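My arms hurt, and it's the good kind of hurt. I've been teaching a robot to put dishes away.

If you read the last post you know I've been helping out on Prenia, which is the name Necati Özkan gave to his kitchen project before he had a kitchen for it. (He now has one. It's small and very well stocked.) My part is the teaching. I sit with the controls in my hands, the arm copies what I do, and everything gets recorded so the software can learn from it later. One go at the task from start to finish is a demonstration, and we wanted 70 good ones of the bowl-and-drawer job before we let the thing try on its own.

Seventy sounded like nothing to me! I put away more dishes than that in a week at home. But I have never had to put a bowl in a drawer with two stiff fingers and no feeling in them, and the first afternoon I wanted to climb over the counter and do it myself.

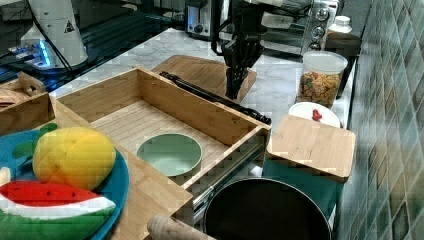

So, the drawer. Opening it is its own task and I'll save that for another post, because I have a lot of feelings about opening it. With the drawer already open, the job is to come in over the front panel, let the bowl down without dropping it, let go, and get back up without catching the rim on the way. It's the getting back up that got me. I'd do this lovely slow placement, feel very pleased with myself, open the fingers a bit too wide and shove the bowl sideways into the wall of the drawer. Bonk. Do it over.

Remzi Saraç has done a lot more of this than I have, and he watched me for a while and then told me I was driving it like a person parking a car they can't afford. Too many tiny corrections. He says the robot learns the corrections too, so if I dither over the bowl for four seconds every time, I'm going to get a robot that dithers over bowls. His advice was to pick a line, go down it at one speed, and if it's wrong, throw the whole run out and start again. I threw out a lot of runs. We ended up recording 112 to keep 70, and Remzi was nice enough to say that was normal.

A few things that helped me, in case you're starting out too:

Look at the wrist view for the last bit, and the big view for everything else. I kept trying to do the whole job from the wrist and it's like walking around your house looking through a paper towel tube.

Move stuff between runs. Not a lot – a hand's width one way or the other, or turn the bowl's starting spot a little. My first batch was so neat that every run was nearly the same run, and Necati made a face.

Take breaks before you need them. I was useless after 59 minutes straight (yes, I looked at the clock, I was hoping it would say something bigger).

We tried two sets of hand controls as well. The Civell ones are light and I liked them right away, but the trigger is twitchy and I kept letting go of things early. The Avcı ones feel like holding a pair of irons, and I was grumpy about them for a whole day, and then my runs got better. Annoying. I'm sticking with the heavy ones and doing some stretches.

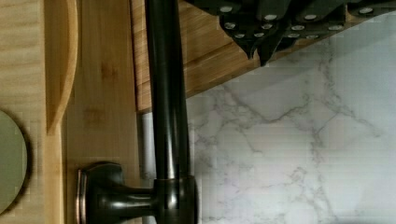 Last updated: 11 August 2020

The sink end of the counter is what we're looking at next, and I'm a bit nervous about it. A faucet is shiny and dark and skinny, and it sticks up right where you want to swing your arm through. With the handle poking out to the side on top of that, there's a lot to bump. When I'm reaching with my own hand I go around that kind of thing without thinking. With the controls I have to decide to go around it, every single time, and I have to decide it early enough that the elbow goes around too. I forget the elbow constantly.

Necati wants to start with picking up a wooden spoon, which I think is a sneaky choice. Wood on wood is hard to see on the screen, and a spoon handle is flat and close to the board, so you have to get the fingertips way down low before you close them. I tried 5 practice grabs without recording and got two. Remzi got four, and I don't want to talk about the fifth one because he was very smug until then.

The other thing on my list is learning Sotov, the little program we use for labeling the runs. So far I've been writing "good," "okay" and "ugh" on a notepad and Remzi has been typing it in for me. He'd like me to stop writing "ugh." I asked what the official word was and he said "failed, contact with drawer," so I guess I'll be typing that a lot.

If any of you have done this with your left hand, please leave me a comment. I'm right-handed and I'd love to give that shoulder a rest, but my first left-handed try went so badly that I'd want some tips before I go again.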